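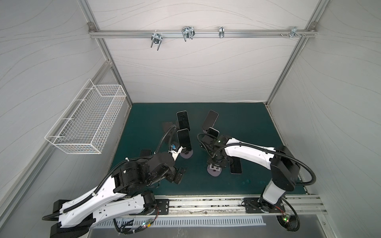
Resting a brisket in a cooler: does it do anything?

Forum > Smoking and Low & Slow > Brisket

peatmoss_pete
5/16/18
My brother-in-law swears you have to wrap a brisket in towels and hold it in a cooler for four hours minimum or you've wasted the meat. I've done it both ways and I can't tell the difference. Forty minutes on the counter, slice, eat. Is there anything behind the long hold besides people on the internet repeating each other?

Camton_Smoke
There is. Connective tissue keeps breaking down as long as the meat stays hot enough. If you pull it a little early, the hold finishes the job. If you pull it when it's already tender you don't need it as much.

peatmoss_pete
So it fixes undercooked brisket. That I can believe. It isn't what he's claiming.

lidflipper
I go four hours every time and mine are juicier. Try it before you knock it.

peatmoss_pete
First post, second sentence.

gristle
Juicier compared to what? Did you cook two at once, same grade, same size, and have somebody else slice them? Everybody's brisket got better the year they started holding it, and that was also the year they quit opening the lid every ten minutes.

lidflipper
I don't need a lab to know what my own food tastes like.

JD Ahn
I did sort of what gristle is asking for, last July. Two packers from the same case at Isaksson, both choice, both on my offset with post oak. One rested 36 minutes on a rack. The other went in the cooler and came out at dinner time. Problem is they couldn't be eaten at the same time, so the first one was lunch and people were hungrier. The held one had softer bark, no argument there. The flat sliced a bit cleaner. The point I would call a tie. My wife liked the lunch one better.
- Jong-dae

gristle
That's more than anyone else here has done, and it comes out to "a bit cleaner."

Camton_Smoke
Softer bark is the real cost. Let it vent before you wrap it, until it stops steaming hard, and you keep most of the crust. Most people go straight from pit to cooler and it keeps right on cooking.

ribsnbibs
Anybody tried the Grokell holding box? Guy at the Peresska cook-off had one and said it changed everything. They want 400 bucks for it.

gristle
Did he say that before or after he tried to sell you his?

ribsnbibs
Ha. He did mention he knew a guy.

peatmoss_pete
400 for a warm box. My oven is a warm box.

Camton_Smoke
If your oven goes low enough, sure. Mine won't go under 170 and that's too hot to leave it in overnight. A cooler with towels costs nothing if you already own the cooler. Just keep a probe in the meat and don't let it sit under 140.

lidflipper
Restaurants hold theirs for 12 hours or more. Are they all wrong too?

gristle
Restaurants hold it so they have something to sell at 11 in the morning. Doesn't prove it tastes better. Might be, but that's not why they started.

JD Ahn
I think both are true. They had to hold it and then they learned how to do it well. I would still do it for a party, because you can stop worrying about the clock. For four people on a regular night I wouldn't bother.

lidflipper
Well I'm going to keep doing mine. 90 minutes on the counter and it's cold in the middle of the table.

peatmoss_pete
90 isn't 40. Slice it sooner.

peatmoss_pete
Anyway, I've got another one going on this weekend. I'll pull it when it probes soft, vent it like Camton says, cut it in half and hold the one half. Brother-in-law gets both and doesn't get told which is which.

gristle
Cut the flat lengthwise or you'll be comparing the thin end to the thick end.

peatmoss_pete
Good catch. Will do.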